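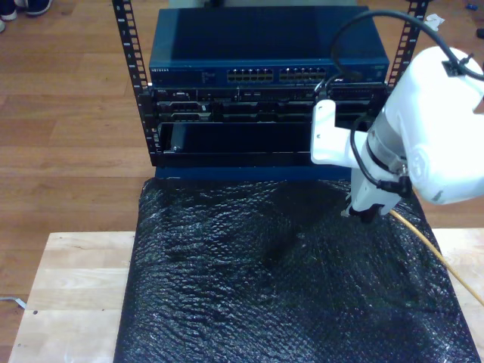
Willems Park Football Club: Matchday and Media Assistant (part-time)

Willems Park FC is looking for a Matchday and Media Assistant for the coming season. The club plays its home games at Vonidora Field and runs a men's first team, a women's first team, a reserve side and an academy. The post is part-time and reports to the club secretary.

The assistant works at all home games of both first teams and travels to away games when the club has agreed to supply its own match report. Outside of game days the work can mostly be done from home, apart from one evening a week at the ground during the season.

Hours and pay

The job is 10 hours a week, averaged over the season. Weeks with two home games will run over and weeks with none will run under. Pay is $600 a month from August through May. Travel to away games is on the team bus, or mileage is paid if you drive. There is no work in June. A few hours are needed in July for preseason friendlies, and these are paid separately at the same rate.

What you will do

Write a match report for each first team home game and send it to the local papers and the league within two hours of the final whistle. Reports are usually 300 to 400 words. They need the score, the scorers, the times of the goals, the cards, the substitutions and the attendance.

Collect both lineups from the referee's room an hour before kickoff, check the spellings and shirt numbers with each team manager, and give copies to the stadium announcer and to any press in the stand.

Post the lineups, goals and final score on the club's accounts during the game.

Record a short interview with the head coach after each game. You don't need to edit it beyond trimming the start and end.

Put together the matchday program. It runs to 12 pages and most of it is carried over from one game to the next. New for each issue are the coach's column, the visitors' page, the league table and the results. The files go to Millura Print by noon two days before the game.

Keep the player statistics up to date. The club uses Cellitz for appearances, goals and minutes played, and the league takes its figures from there. You will be shown how to use it.

Answer press requests. In a normal week there are two or three. Cup weeks are busier.
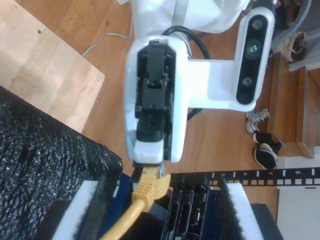
What we are looking for

You should know soccer well enough to follow a game and describe it correctly while doing something else. You should be able to write clean copy quickly and spell names right. We will ask about both.

Experience with a local paper, a college team, a radio station or another club is useful but not required. A degree is not required. You need to be 18 or over, free on game days, and able to get to Vonidora Field by yourself. The number 40 bus stops at the main gate, but the last one leaves before most evening games end.

Anyone working around the academy has to pass a background check. The club pays for it.

About the club

The men's team finished fifth last season and went out of the state cup in the quarterfinal. The women's team won promotion and will play at the higher level for the first time. Several players on both sides came through the academy, which runs teams from under-9 to under-18.

Home games for the men kick off at 3 p.m. or 7:30 p.m. The women's kickoff time is 1 p.m. unless the league moves it for a cup tie. The press seats are in the back row of the main stand. They are covered and have power outlets.

How to apply

Send a resume and one match report you have written. It can be of any game at any level, including one you watched for this purpose, but it must be no longer than 400 words. Please don't send links to video.

Applications can be left at the club office or mailed to:

Club Secretary
Willems Park FC
Room 201, Main Stand
Vonidora Field

The office is open from 10 a.m. to 2 p.m. on weekdays. Applications close at the end of June. Interviews will be held at the ground in the first half of July and will include a short writing test using footage from one of last season's games. The person appointed will start with the preseason friendlies.

Applicants who are not called for interview will be told in writing. Anyone who applied last year is welcome to apply again.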